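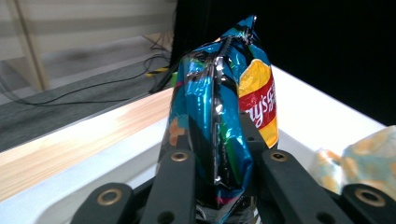 Grimura Fulfillment – Equipment Review Group
Minutes of the meeting held May 1, 2021

Present: Tahira Durrani (chair), Anil Hegde, Laiba Bugti, Wajid Ghumman
By phone: Orestis Tzavaras (Fenska, for items 2 and 3)

1. Minutes of the last meeting
Approved with one correction. The quote for the replacement conveyor belt was for the short line, not the long one.

2. Fenska hand-held gripper kit
Orestis went over what is in the trial kit: the gripper tool with its camera, two sets of spare fingers, a charger and the recording software. The lease is for 24 months. Spare fingers are covered for the first year and charged at list price after that.

Anil reported on the bench trial. Soft snack packaging was the main concern, and chip bags are what he spent most of his time on. Picking from the sides near the base worked better than picking at the top seal. Of 60 picks with chip bags, 8 were dropped, most of them when the bag was lying flat. He did not open the bags to check for broken chips and was asked to do so.

Wajid asked whether shiny film causes trouble for the camera. Anil said the glare on foil bags is strong under the bench lights and he would like to repeat the trial with the lights turned down. Orestis said exposure can be set by hand in the software – the setting is on the second tab, and it is missing from the printed guide. He will send the updated pages.

Laiba said the grip is tiring after a long session and asked about a lighter handle. Orestis said one is planned for July but could not give a price.

3. Comparison with Mota
The Mota kit uses suction cups. Wajid has read the spec sheet but has not handled one. Mota wants a deposit before sending a loan unit. Tahira did not want to pay a deposit at this stage. Agreed to finish the Fenska trial first.

Orestis left the call.

4. Budget
The lease would come out of the packing line budget. Laiba noted that the Carkura labeler service contract is due from the same budget and should be paid first. Agreed.

5. Actions
Anil – repeat the chip bag trial under lower light, and check contents for breakage.
Orestis – updated guide pages, written terms on spare fingers.
Wajid – ask Mota whether the deposit can be waived.
Laiba – confirm what is left in the budget after the Carkura payment.

No decision on the lease until Anil's second set of results is in. Tahira will call the next meeting when she has them.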